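Desks and Work Corners, Clolomwood

Last updated: February

The Clolomwood rooms were refitted over the winter, and this page collects the results. Most of the work went into furniture. The old desks were too deep for the narrow rooms and too low for anyone who likes to stand, so they were replaced with long white ones from Harahap. The walls were painted at the same time. Floors were left as they were.

Entries are grouped by room. A short note goes with each one, mainly so that people in the Mustska building can see what we chose before they order their own. Their rooms have the same layout as ours, with the corners reversed.

Corner room, long desk

The desk goes against the wall and runs toward the back corner. We tried it under the window first, but the glare was bad by 3 in the afternoon. The order took four weeks to arrive and two people to carry in. 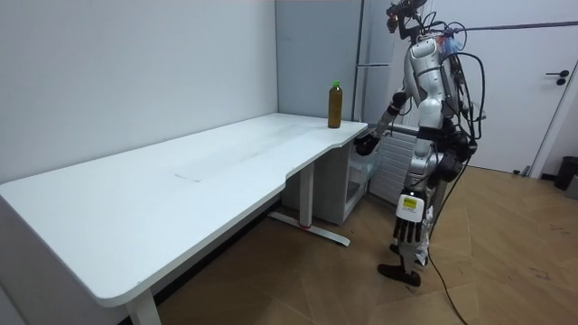

Long white desk with a shallow curved cutout in the front edge, toward the right end. Bottle of something tea-colored, green cap.

The top is smooth and matte. It shows marks if a mat or a stack of paper stays in one place for long, so wipe it with a damp cloth and skip the spray cleaners. The front corner at the left end is rounded, which helps in a room where people walk past it all day. A white cabinet fits under the right end.

Keep drinks toward the back of the desk. The cutout is where people lean in, and that is where most of the spills happened with the old furniture.

Colors and finishes

White was picked for the desks and cabinets so that pieces can be moved between rooms without looking out of place. Osine supplied the wall paint. The gray is the second one we tested; the first looked green under the ceiling lights.

Cables

Each desk came with a cable tray, and we added 200 reusable ties for the whole floor. Spare ties are in the supply closet, on the shelf with the extension cords. Please put back any you take off.

Still to come

The two small rooms at the end of the hall get their desks next. Notes on those will be added to this page once the furniture is in.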